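Community Help > Home & Household > Laundry > Folding and Sorting

Folding at a desk instead of on the bed: where does the basket go, and how do I keep dark fabric from slumping?

Makell

I moved my folding out of the bedroom and into the spare room, where there is a desk and a lower table directly in front of it. The desk holds the clean, unfolded pieces in a plastic basket. The table is the folding surface. Before this I folded on the bed, which was too soft and too low.

Two problems.

First, basket position. If I put the basket at the back of the desk I have to reach over the table and then across the full depth of the desk for each piece. If I pull it to the front, the lower rim ends up past the desk edge, and I do not know how much overhang is acceptable before a full load tips it. The basket has slotted sides and weighs very little empty.

Second, dark cotton. White cloths and towels fold without trouble. Black pieces are all the thin, soft knit type and they slump. I lift one by what I believe are two corners and get one corner and a section of side seam. On black fabric under a ceiling light I cannot see the hem at all. Each piece takes three or four tries before it lies flat enough to fold in half.

Table top is wood strip, smooth, no cover. I would prefer not to buy a folding board. I have already read the thread on folding boards and the results there seem to depend on shirt size.

Also, is there any reason to sort by color before folding, if everything is already clean and dry?

Fitzsimmons

Put the basket where you can reach it. Overhang is fine as long as most of the base is on the desk. For the dark stuff, turn on a lamp. I don't sort by color, never have, the clothes don't care once they are washed.

A folding board is $4 at the thrift store by the way.

Paavo Saarinen

I will take these in order. I have used the same two-level arrangement for several years, desk behind and table in front, and have tried most positions for the basket.

Basket position. Front edge of the desk is correct. The reach from the table should be short and should not require leaning. The lower rim may overhang slightly. My own limit is 2 inches, measured from the desk edge to the outermost part of the base, and I do not exceed it with any load. The usual cause of tipping is pulling a piece that is tangled with the pieces under it, which drags the basket toward you. The weight of the load is a smaller factor. To avoid this, lift straight up until the piece is clear of the rim, then bring it forward. If you habitually pull, put a square of rubber shelf liner under the basket.

Keep cords away from that part of the desk. A cord that crosses the front edge can snag on a slotted basket, and on long sleeves. Route it to one side or off the back.

Loading order. Put the dark pieces in first and the white pieces on top, or the reverse, but do not mix them. This answers your last item. For clean, dry fabric the reasons to separate colors are lint and lighting. White terry sheds onto black knit every time the two are rubbed together, and digging through a mixed basket rubs them together constantly. Working one color at a time also means you set the lamp once.
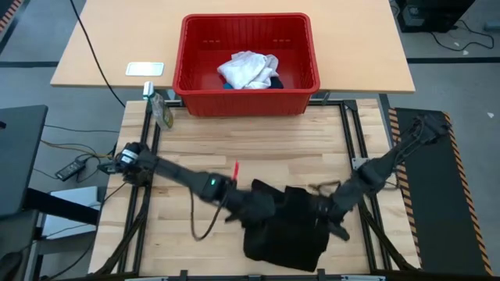 Black cloth on the table, white cloth still in the red basket on the desk behind.

Lighting. A ceiling light is the wrong source for black fabric. It falls evenly from above and the hem casts no shadow. Use a desk lamp set low and to one side, so that the light crosses the table at a shallow angle. The double thickness of the hem then shows as a ridge. On a pale wood surface the outline of a black piece is already easy to see, so do not cover the table with a dark cloth or towel. The lamp is only for the detail inside the outline.

Finding the corners. Do not try to find both corners in the air. The sequence I use for thin knit is:

1. Drop the piece on the table in a heap. Do not shake it out.

2. Find any hem with one hand. Run the other hand along it until it turns. That is the first corner. Hold it.

3. From the first corner, slide the free hand along the hem, keeping the hem between thumb and finger, until it turns again. Do not let go and re-grip partway. Letting go is how you end up holding a side seam.

4. Raise both hands until the lower edge just clears the table, then pull the hands apart until the top hem is straight.

5. Lower the piece with the bottom edge touching first and draw it toward you as it goes down. The friction of the table takes out most of the folds.

6. Smooth from the center outward, once. Going over thin knit repeatedly stretches it off square.

With T-shirts, substitute the two shoulder seams for the corners. They are thicker and can be found by feel.

Surface. Smooth wood strip works. If a piece slides too much during step 5, the table is too slick for that fabric, and a cotton sheet pulled tight over it will correct that. Use a light-colored one. Remove bottles, spray containers and anything else that stands upright within the folding area, or move them to a corner. A hanging edge will catch them when you lower the piece.

Height. You did not give one. If your shoulders rise during step 4, the table is too high or the piece is too long for the method. For long pieces, leave half on the table and work on the other half.

Regarding the folding board, it fixes the width of the finished fold and does nothing for the slumping, because the piece still has to be laid flat on it first.

Makell

Thank you. The side lamp made the largest difference. I measured my overhang and it was 4 inches, so the basket has been moved back. Step 3 works on pillowcases and dish cloths. On the black shirts I still lose the second shoulder seam on some of them, mainly the ones with no taping at the neck.

Saslow

Adding one item on static, as it was not covered. Thin black synthetics that cling to themselves cannot be laid flat by any of the methods in this thread until the charge is gone. Run a barely damp hand down the piece once before step 4. In December, with the heat on, I have to do this with nearly every load. Cotton rarely needs it.

For shirts without neck taping, go by the side of the collar. Pinch the shoulder seam where it meets the collar and slide outward to the sleeve. Do one side, lay it down, then do the other. It is slower than taking both together but you do not lose the seam.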